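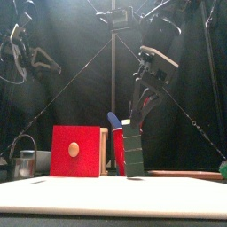 Tag der offenen Tür bei Usero, zwei Arme am weißen Tisch, rechts der Greifer am grünen Stapel

Haushaltstipps vom Roboterbesuch

War im Juni in Kedgate bei der Vorführung. 13 Leute, viel gefragt, wenig Platz. Schnell notiert, was man zuhause brauchen kann:

- Wasserkessel immer mit Luft drumherum abstellen. Hoher Bügel bleibt sonst überall hängen.
- Heller Tisch, dunkler Hintergrund - man sieht jeden Krümel. Mach ich beim Putzen jetzt auch so, Lampe von der Seite.
- Schachteln mit Knauf vorne hin. Ein Griff, fertg.
- Kabel nach oben wegführen, nicht über die Arbeitsfläche. 2 Haken reichen.
- Stapel nie direkt an die Kante!!

Selber ausprobiert: Knäufe an 6 Kisten geschraubt, hält. Filz drunter nich vergessen.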